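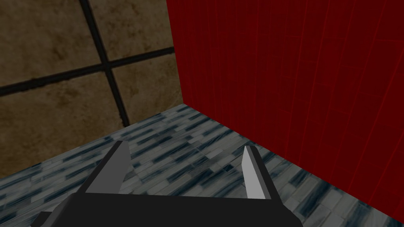
Two fingers facing each other across an open gap, floor beneath.

Home | Agendas | Minutes | Contact

Pranbridge Allotment Association
Minutes, 14 June 2022

Bernd Brandes opened the meeting at 7 p.m. The January minutes were approved with one correction: the Gramora Lane gate is 8 feet wide.

Water. The meter read 1264 at the last check. Plot holders are asked to shut off the standpipe after use. Janssen quoted $700 to replace the lower tap and the pipe behind it. Approved, one against.

Compost. The Cedo delivery was short again. Bernd will call them.

Sheds. A request for a second shed on plot 8 was turned down under rule 4. The owner may ask again next year.

Fence. Put off until a second quote comes in. The spending limit stays at $2000.

Other business. Dogs must be on a leash on the main path.

Closed 8:10 p.m.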